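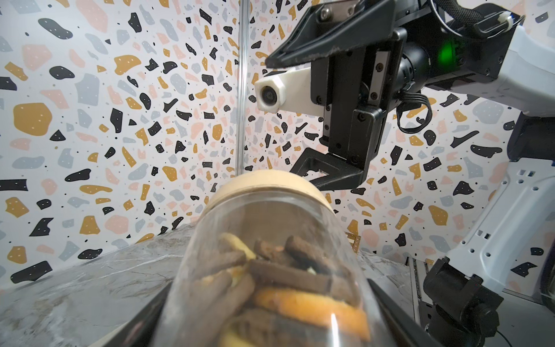

Zweiarmiger Aufbau: Dose rutscht im Greifer

palecker_werkbank schrieb:
Moin zusammen, seit August steht mein Aufbau in der Gemeinschaftswerkstatt. 2 Arme auf einer Aluschiene, an jedem Handgelenk eine Kamera in gedrucktem Halter. Ziel: Dose aufschrauben, Inhalt aufs Tablett kippen, Dose wieder zu. Der Deckel geht inzwischen ganz gut. Beim Kippen dreht sich die Dose aber gern zwischen den Fingern weg. Greifkraft steht auf 80 Prozent, mehr will ich dem Kunststoff nicht zumuten.
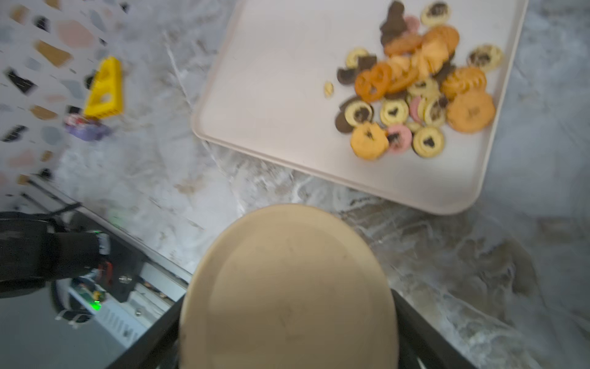

Den Deckel hält ein Arm fest, bis der andere fertig ist. Ablegen wäre mir lieber, aber dann muss ich ihn jedes Mal neu suchen lassen.

Mikuš schrieb:
Gummi auf die Finger kleben, fertig. Glatter Kunststoff auf glattem Kunststoff hält nie.

gokadham80 schrieb:
Sehe ich anders. Mit Gummi kommst du beim Loslassen nicht mehr sauber weg, hatte ich bei meinem auch. Lieber mit beiden Armen greifen und langsamer kippen.

palecker_werkbank schrieb:
Beidseitig habe ich probiert.
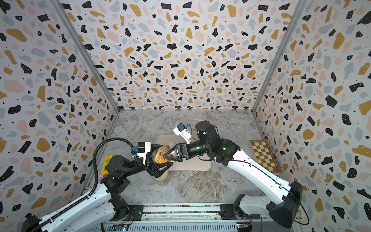
Von zwei Seiten bleibt die Dose stabiler, dafür müssen beide Arme genau synchron laufen. Bei 1000 ms Versatz verkantet alles.

Mikuš schrieb:
Eine Sekunde Versatz ist ja auch Wahnsinn. Lass beide über einen Takt laufen.

Declan Egan schrieb:
Siehe Beitrag 2689, da hatte Iltutov das gleiche Problem. Gummi würde ich trotzdem testen, kostet fast nichts.

palecker_werkbank schrieb:
Danke, lese ich heute Abend. Erst der Takt, dann das Gummi.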